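Home | News | Residents | Services | Contact

New Towel Service Opens at Skirncombe House

Last updated: January 31, 2025

The Skirncombe residence has opened a shared linen point for its 193 apartments. Residents may now collect clean bath towels at any time of day without calling the front desk. The service replaces the weekly delivery to individual doors, which ends in February.

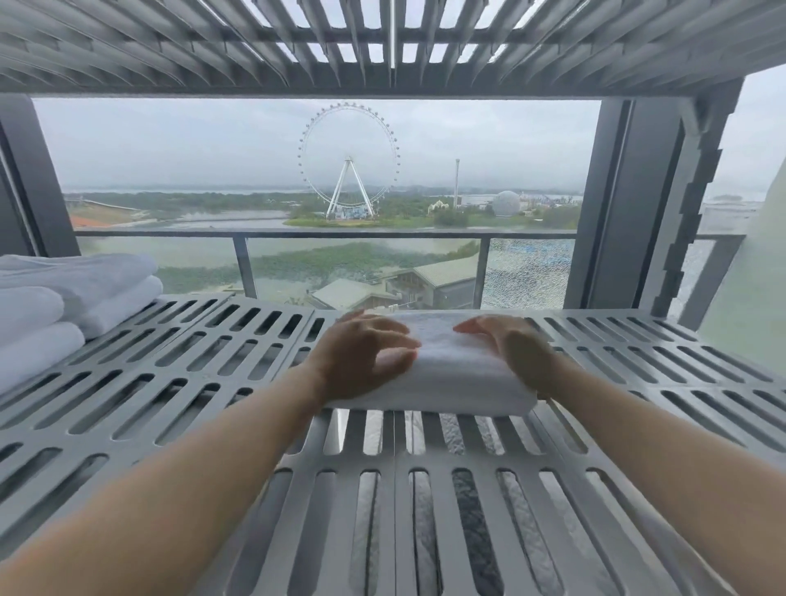 Towels are folded by hand and stored on open shelving beside the window. House Services chose slatted shelves so that air can pass under and between the linens. Each towel is folded into a compact block, as with the white one on the lower shelf, and its edges are squared before it joins the stack at the side. The residence has purchased 600 white towels for the first year of the service.

"Residents told us that the weekly delivery did not suit everyone," said Gisela Ehlers, head of House Services. "They can now take what they need, when they need it."

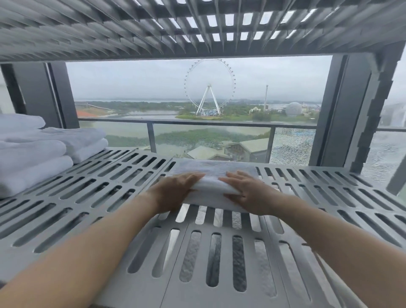

Residents are asked to take towels from the top of the stack and to leave the lower shelf clear for folding. Used towels should be returned to the laundry room on the ground floor and should not be placed on the shelves. Each apartment may keep up to seven towels at one time.

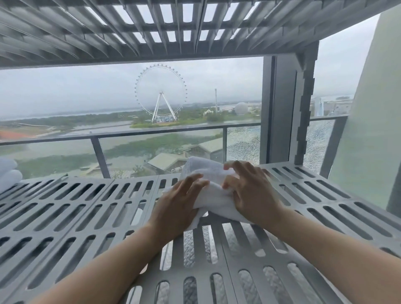

Bed linens are not part of the new service and will continue to be changed by appointment. Residents who are unable to come to the linen point may ask House Services for delivery to the door at no charge. Requests can be made at the front desk or by calling extension 1273.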